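A cutting board is a flat, durable surface on which food is placed for cutting. Boards are made of wood, plastic, glass or stone, although glass and stone blunt knives quickly and are more often used for serving.

Wooden boards are cut either along the grain or across it. End-grain boards are heavier and cost more to make, as many short blocks must be glued together.
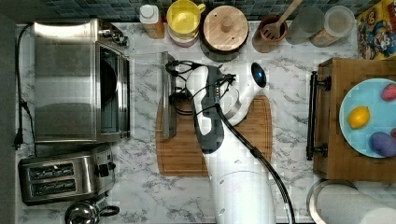 Juice grooves

Many boards intended for meat or fruit have a groove routed near the edge to collect liquid. Grooved wooden boards are also sold for general kitchen use.

Care

Wooden boards should be washed by hand, dried upright and treated from time to time with a food-safe oil. In a household survey by Grethe Bech, 232 of 318 respondents kept a separate board for raw meat.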